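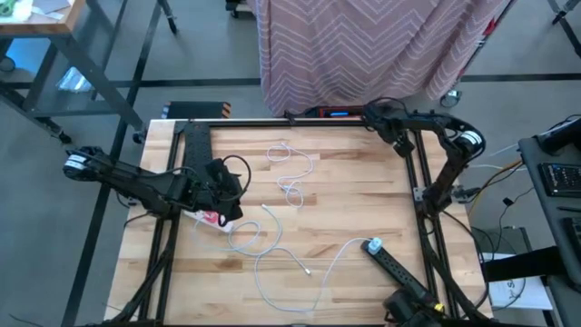
Will the arms take over the cable bench at Graltard? They've taken over a piece of it, the dull repetitive piece, and the people who used to do it are still here and mostly doing other things.

I've been at the Illbridge shop long enough to remember when we sorted every lead by hand, and my thumbs remember it too! A busy shift meant 300 of them, untangled and checked and put in the right pile, and by four in the afternoon you'd stopped seeing colors. So when the Mnguni order came in at 2,893 pieces, I can't say I was sorry to share the load.

What changed first was the talking. We used to chat across the bench all day long, and now one of us is usually watching the arms while the others are off at packing or on the phone with customers — it's quieter, and I do miss the gossip.
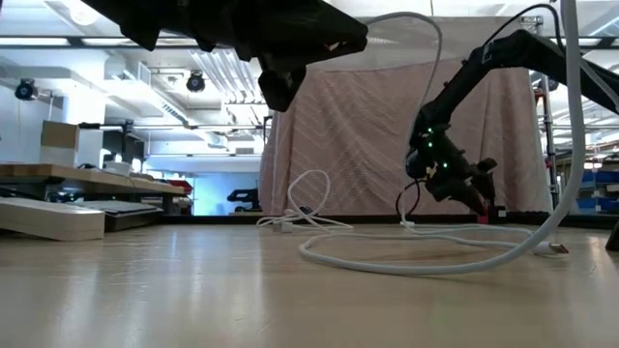
The other change is that we all had to learn Ident, the program that keeps track of which part is which. I was dreading it (I still write my grocery list on the back of an envelope), but after a couple of weeks I was the one showing the new hires where to click. My pay went up a little in August for that, and I bought myself a decent chair with it.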